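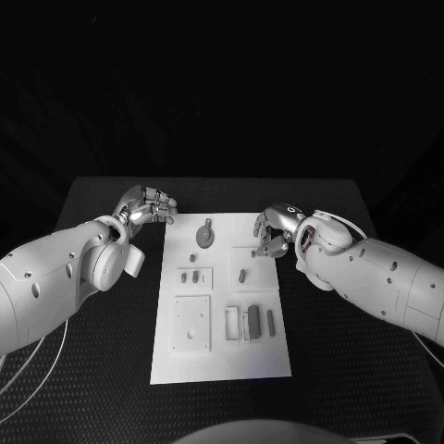
I've wanted to write about laying out small parts for months, and my model club in Plamdale finally got tired of hearing me talk about it, so now it's your turn! My rule is one pale sheet on a dark, grippy mat. A mat with little raised diamonds is great, and a gray disk or a tiny peg shows up on white right away. I used to sort everything straight onto the bench, and I lost a good part of one November to crawling around with a flashlight.

I also stand the pegs up wherever I can (lying down, they roll, and then it's flashlight time again).
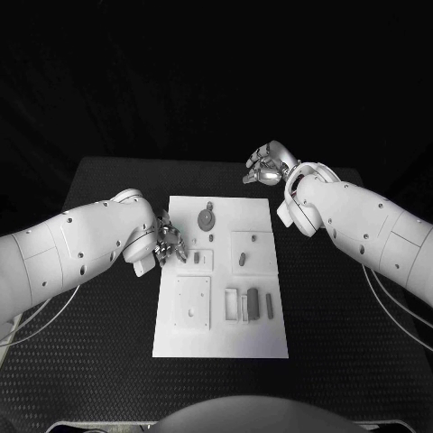 Ayantu Yimer wrote in to say that she sorts by the order things go together and never by size, and that it cut her Hadgu clock kit down from 50 minutes to 40. I tried it on mine and I'm sold.

Where I still go back and forth is plates. Do you set the small ones out first, or leave them in the bag until the big square one is down? I'm a set-it-all-out person, but my bench is huge.

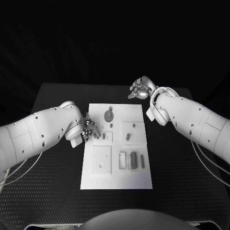

*Photo: Getachew Yimer*

Pegs go in last at my house, after a dry run with every plate in place. Take your time with them!

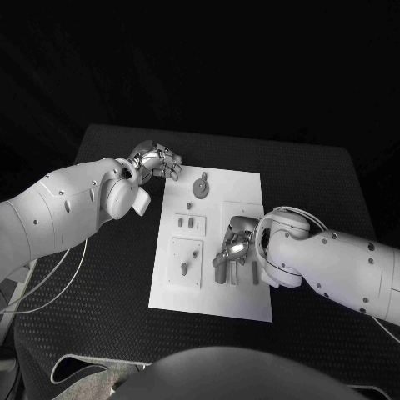 ## Next month

Glue, and why I've gone back to Loven. Send me your bench tips by the 20th, please.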